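Speaker notes: What we think we know about household trash
Zodwa Ngubane, February 17, 2019

SLIDE 1 — title
Wait for people to sit down. Don't thank everyone by name, it eats five minutes.

SLIDE 2 — the survey everybody quotes
Start with the number on the flyer: 263 households, and a claim that they cut their trash by half in one month. Ask the room who believes it. Then ask who would tell a stranger with a clipboard that they'd thrown out more this month than last.
The households weighed their own bags. They also knew what the survey was for. I asked Danang Raju for the weigh sheets and he sent them, to his credit. Only 48 were filled in to the end. The headline uses all 263.
Pause here. Someone will say 48 is still a decent number. Maybe, but which 48? My guess is the keen ones.

SLIDE 3 — "just use a smaller bin"
This is the Kesavden advice. Smaller bin, less trash. I have heard it at three meetings now and I still want to know where the rest goes. Mostly it goes in the neighbor's bin, or the one at work, or it sits in the garage until June.
Prasetyo Wibisono tried it at home and told me his kids simply pushed down harder. One family, I know, so say so before somebody else does.

SLIDES 4 and 5 — leave both up while talking about liners 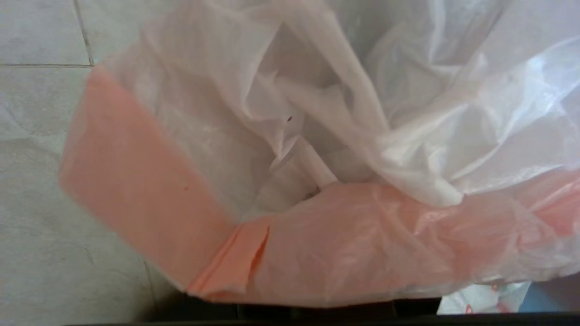
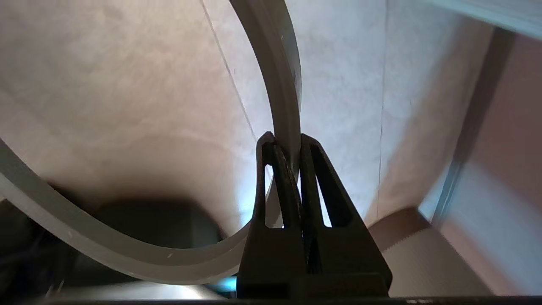
Liners. The Wilteck leaflet says switching to their thin bag saves plastic. Per bag, sure. But if people put two in because one splits, what have we saved? The leaflet doesn't say how many bags a household went through. I wrote and asked. They sent me another leaflet.
Same problem with "breaks down naturally." Where, and how long? A heap in the sun and a sealed landfill are very different places. If they bring up the lab test, ask what temperature it was run at. Don't get drawn into chemistry, Kartini Krishnan is in the second row and can take those.

SLIDE 6 — cost
The Sulemana plan costs $615 a year for the street. Fine, but compared to what? There's no figure for doing nothing. Skip this slide if we started late.

SLIDE 7 — what would change my mind
Same bags, same scale, someone else doing the weighing. A full year, so we get the holidays — that's when the bins overflow. And a second street that gets no advice at all. I'd take 100 households done that way over any flyer.
Ridwan Simanjuntak has offered his luggage scale. Check it against a bag of flour first.

Questions. If it's the man with the compost pamphlet, keep it to one.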